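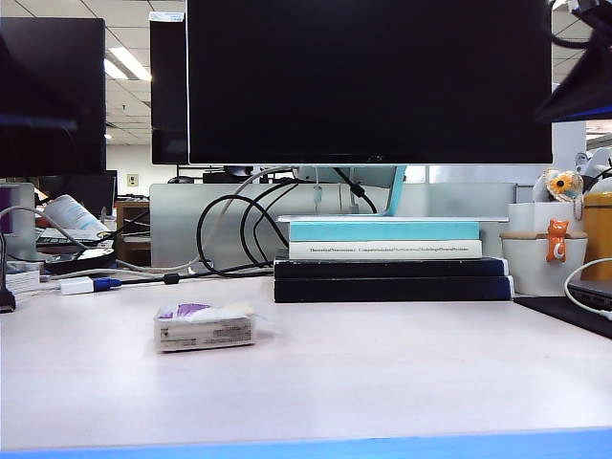
*Nadine Karaki*

**Figure 2.** A monitor raised on a stack of four books, with its cables behind. A small cardboard box stands on the desk nearby.

## 4. Books as furniture

We began the desk study expecting to write mostly about chairs. Chairs are what people complain about, and the earlier survey Zaid Saliba ran at Nomgate had whole pages of chair complaints. What we kept coming back to in our notes, though, was the height of screens, and the wonderful range of things people will put under them to get another few inches.

Figure 2 shows our favorite kind of case. The monitor already has a stand of its own, a light teal one with a flat base, and the stand has been set on four books. The two at the bottom are thick and dark navy. Above them comes a white volume, where the words "Theoretical Neuroscience" and "Computational Modeling" can be read on the spine, and then a pale turquoise one directly under the base. Readers who share an office with scientists will know this sort of pile at once!

We call an arrangement like this a *working plinth*: a raised support made from objects that keep their first use. A book in a plinth is still a book. Its title faces the room, it can be lent or looked up, and somebody has to lift a screen to get at it. In the interviews this last point came up again and again, usually with a laugh. One person told us she had bought a second copy of a textbook so she would never have to take her desk apart (she keeps the second copy at home, under a lamp).

### 4.1 Thick books go low

The order of a pile is easy to overlook and a real pleasure to study. Heavy hardcovers tend to sink to the bottom over months of small adjustments, and thinner books get added on top when the owner wants a little more height. The pile in Figure 2 fits this pattern, with its two thick volumes lowest. We can't tell from a photograph in what order the books arrived, so we asked owners to rebuild their piles from memory in the interviews. Most could name the bottom book right away. Far fewer could name the one in the middle.

We also asked why people hadn't requested a proper riser. Sartori, the supplier for two of our three sites, offers one that can be ordered through the office manager, and over 90 people had received the notice about it in August. The usual answer was that the books were already there and the height was already right. At Zelluta, one group had tried the risers and then put books on top of them, which delighted us.

### 4.2 What gathers nearby

A raised screen changes the desk around it. Cables that once lay flat now have to climb, so they hang in loops behind the monitor, as the black and white ones do in Figure 2. Small things settle in front and to the side. In the same figure there is a white USB adapter with a blue connector, and a little cardboard box with crumpled white tissue over part of its top. We coded items like these as *near objects* and left their purpose blank unless the owner told us about it, a rule we borrowed from Saliba's earlier work and would happily recommend to anyone doing this kind of fieldwork.

Near objects turned out to be the richest part of the interviews. People who had little to say about their monitors could talk for a long time about a box or a stray adapter. Section 5 takes up those stories, starting with the shared desks at Prulteck, where the books under the screens belong to people who have since moved to another floor.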